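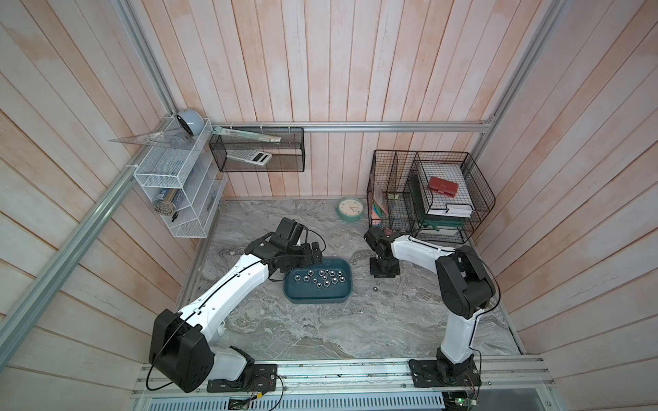 Usha Thomas wanted to know whether she would still be allowed to touch the hex nuts. It was her first question when we put the two arms on the sorting bench at Brastness, and it's a better one than anything in the Cido manual, so I've built this page around it.

The answer is yes, with rules. What follows is how to hand a small-parts job to a pair of arms while the people who used to do it are still in the building and have opinions.

## Before you start

You need one job, described by the person who does it. Don't use the work instruction. Ours was last revised by someone who had left, and it told staff to "sort as required."

Sit beside the person for a full shift and write down what their hands do. Ljubica Mujić turned out to be checking threads with her thumbnail while she sorted. That step appears in no document we own, and the arms don't have thumbnails.

## Setting up the job

1. **Pick the dullest part of it.** Moving nuts in and out of a bowl is a good candidate. Judging whether a nut is any good can wait, possibly forever.
2. **Give the bowl a fixed spot and tell everyone.** People tidy. A bowl moved two inches to the left by a considerate colleague is a morning gone.
3. **Decide who picks up strays.** One nut on the floor of the enclosure will divide a department. We settled on whoever is on bench duty, after pressing pause. Reaching in while the arms are live is grounds for a long talk with Afaf Bataineh, and she has slides.
4. **Name the person who can stop it.** Then let that person stop it without filling in a form. We had a form for a while. The arms were stopped very rarely, which management took as good news.
5. **Run it next to the old way.** We did 19 shifts side by side. Expect the humans to speed up noticeably during this period.

## The handover sheet

Copy this and change what you like:

- Job, in one sentence
- Who did it before, and what they do now
- What counts as a fault
- Who clears the fault
- What the machine does not check

Fill in the second line before anyone switches anything on. "Other duties" is not an entry. Ljubica's says "thread inspection, with a proper gauge, at the higher grade," and it took until April to get those last four words signed.

## What changes at the bench

Less sorting, more minding. Usha says minding is the more tiring of the two, and I believe her. Rotate people off it every two hours. We tried letting them choose, and they all chose to stay out of politeness.

The bench now handles 600 parts on a shift. Please don't print this on a poster. We did, and somebody added the number of coffees underneath.

Questions about the sheet go to Yuk-lan Kan. Complaints about the poster can come to me.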